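Stretch film and pallet wrap: questions we get asked

Written by Delyth Lewis at Lillora, last looked over on Wed 31 July. We sell packing supplies to small firms, so read our answers with that in mind.

Do I need to wrap every pallet?
No, and we lose a bit of money by saying so. If the boxes are heavy, square and only going across your own yard, a strap or two will often do. Film earns its keep on mixed loads, light boxes and anything going by shared haulier.

Is thicker film stronger?
Sometimes. Thickness is the number everyone prints on the box, so it is the number everyone compares. How far the film stretches before it gives, and how well it clings to itself, matter at least as much. Ask for a sample roll and wrap your ugliest pallet with it. If a supplier won't send one, draw your own conclusions.

How many turns should I put round the bottom?
We start with two and add more if the load shifts when pushed. Take the film down over the edge of the pallet itself. A load wrapped beautifully to itself and to nothing else will slide off in one piece.

When is it worth buying a machine?
Later than the person selling it thinks. The usual sales sum counts every minute saved as money in the bank, but if your packer spends those minutes waiting for the next pallet, you have saved nothing. Angharad Gittins, who does our site visits, asks customers to keep a tally for 6 weeks before they sign anything. Plenty of them go back to hand rolls, and at around 3000 pallets a year we'd start to take the question seriously.

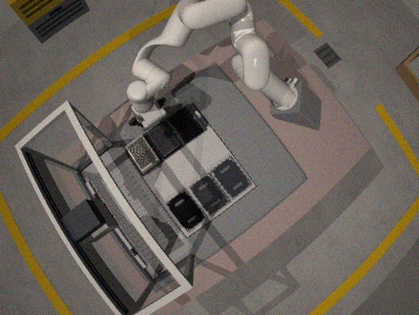
Is "green" film any better?
It depends what is meant by it, and the label rarely tells you. Film with recycled content is a fair claim if the supplier will put the share in writing. Film that "breaks down naturally" is a claim we don't repeat — ask where, how long it takes and what is left. Using less film is duller and usually does more.

Can I store film in an unheated shed?
You can, but cold film is stiff and clings badly. Bring the rolls indoors the night before. Keep them out of direct sun too, and stand them on end so the edges don't get nicked. One small nick will tear the whole width.

Do you match other people's prices?
Not as a rule. Check the length on the roll first — a cheap roll is often just a short one. If it's still cheaper metre for metre, buy it.

Who do I ask about a faulty roll?
Mali Kneath. Keep the core, as the batch number is printed inside it.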